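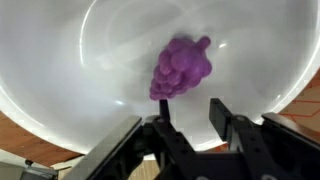 When will the exported applications include the shared script libraries? The fix is in build 51 of the Movine packager, which goes to the pilot sites in March.

Progress report: Movine packaging and export work
Prepared by Antonina Stasiv for Bernice Aidoo, Asamoah Fund
February 2019

Print this page | E-mail this page

Work done this period

Most of the period went into the export step. Until now, an application exported from Movine carried its own forms and data definitions but left out any library that had been saved at the workspace level. The application opened normally on the target server and then failed the first time a form called a shared function. Sites got past this by copying the library folder over by hand. That works, but the copy is lost at the next upgrade.

Tarık Yalçınkaya rewrote the part of the packager that collects dependencies. It now reads every form and scheduled job in the application, lists the libraries they call, and adds those libraries to the bundle. Libraries that call other libraries are followed as well. If two libraries call each other, the old code would have looped, so the new code keeps a list of what it has already visited.

The export log has also been changed. It used to report "Export complete" whether or not anything was missing. It now names each library included and gives a warning for any call it could not match. Nii Issahaku wrote the new log messages and the help page that goes with them. 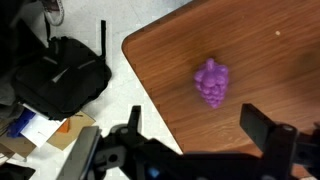 The warning does not stop the export. We discussed this with Cloteck, who run the largest of the pilot sites, and they asked that it stay that way because some of their forms still refer to functions they removed years ago. A strict setting is available for sites that want the export to fail instead. It is off by default.

Testing

Testing was done on three pilot sites using copies of their live applications. We exported each application in both editable and read-only form and installed it on a clean server. Editable exports passed on all three sites. Read-only exports passed on two. At the third site, Nuvano, the bundle installed but one library was loaded in an older version than the one in the workspace. Liesl Auer traced this to a cache on the build server that is keyed on the file name only. She has a change ready that adds the file's checksum to the key. It still has to be reviewed.

Export time has gone up. The largest application we have now takes over 6 minutes, most of it spent reading scheduled jobs. We think this is acceptable for a task that is run a few times a month, and we have not planned any work on it.

Items carried over

- Signed bundles. The signing code is written but the certificate has not been issued. Cloteck cannot install unsigned bundles on their production server, so their part of the pilot stays on the test server until this is settled.
- Import on older servers. Servers running version 2 of the runtime ignore the new dependency section. They do not report an error. We want the installer to check the version first and say so plainly.
- Documentation for administrators. The export chapter is done. The import chapter is in outline.

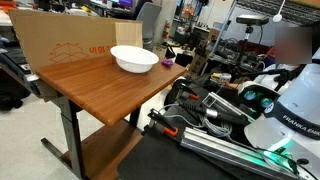

Plans for the next period

Build 51 will go to the pilot sites once the cache change is merged. Tarık will then start on the version check in the installer, and Nii will finish the import chapter. Liesl will be on the Nuvano site for two days to watch a full export and install done by their own staff, using the written instructions only.

Budget and staffing

Spending is in line with the plan sent in with the last report. The money set aside for the signing certificate has not been used yet and we would like to carry it forward. There are no staffing changes.

We need one decision from the Fund, on whether the pilot can be extended to cover Cloteck's production server after the certificate arrives. The grant letter mentions test servers only. A reply by e-mail is enough.

0 comments | 2 shares
Print this page | E-mail this page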